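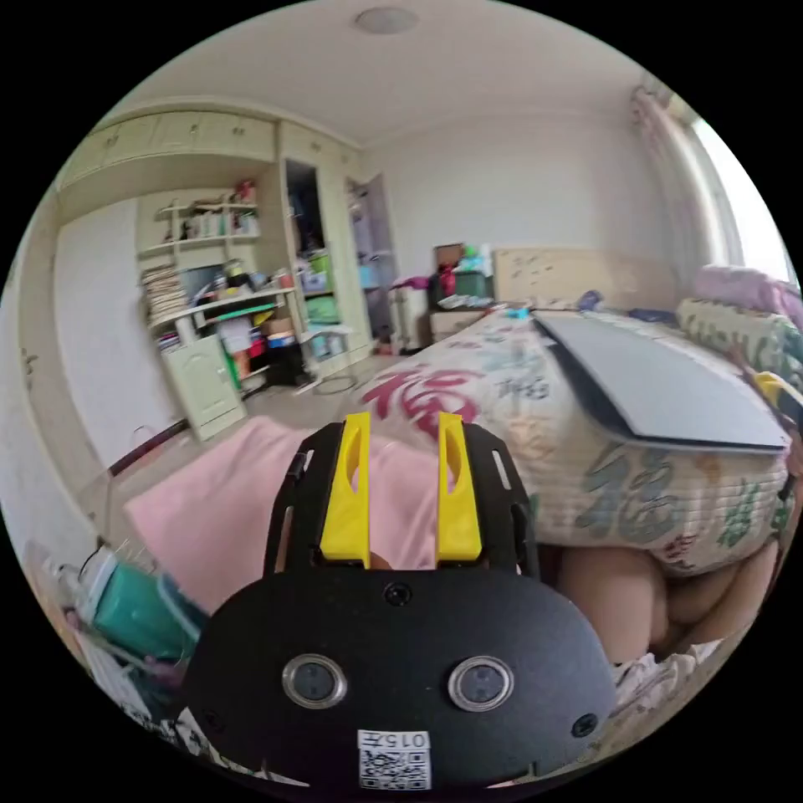 By Dalal Mahasneh
7/3/23
2 min read

Our sound walk was a triumph! I'd been wanting to try one with my Year 1s since January, and this morning the rain held off long enough for all 20 of them to go round the playground with clipboards, drawing every noise they heard. We had a squeaky gate, a very cross crow, somebody's zip and (my favourite) "the wind going past my hood".

Back inside we sorted the drawings into loud and quiet, then tried making the sounds with our voices – the crow got up to five goes because they all wanted a turn. Then came the writing. Children who normally give me one word were asking how to spell "screech"! I let them have a stab at it first, and "skreech" looks just right to me.

Next week we're doing the same walk with our eyes shut for part of it, in pairs, holding hands. If your class has tried this, do tell me how you set it up, and which book you read with it. I'd love to pinch a few ideas.

241 shares
2 comments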